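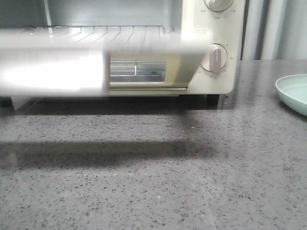
Operators wanted, kitchen tasks, afternoon shift

Estard is hiring operators to record examples for Shek, a learning system meant to handle ordinary kitchen appliances. You steer the arms through a task, reset the counter, and do it again. Most of the work right now is toaster ovens: doors, racks, timer knobs, plates in and out.

We would like people who doubt this will work. We have 2,669 recorded runs so far, and we don't think that number means much. Plenty of them are the same door opened the same way by the same tired person. A smaller set with real variety would be worth more to us, and we need operators who will say so when a session is going stale.

What the job is:
— 24 hours a week, in shifts that start at 1 p.m.
— 38 runs per shift at most. Please don't try to beat it.
— Marking your own bad runs as bad. A door that bounces back or a slipped grip gets logged as it happened.
— Short written notes at the end of the day, in plain words.

You need steady hands and patience. You don't need a degree or any background in robots. Gamers apply a lot and some of them are good at it, but we haven't seen proof that it helps.

Training takes 5 shifts, paid at the full rate. The controls are from Urkar and take some getting used to. If you have used the Seltix setup, expect to unlearn a few habits.

We can't promise the work lasts past August. Apply through the form on our jobs page and tell us about a repetitive job you have done, including what you disliked about it.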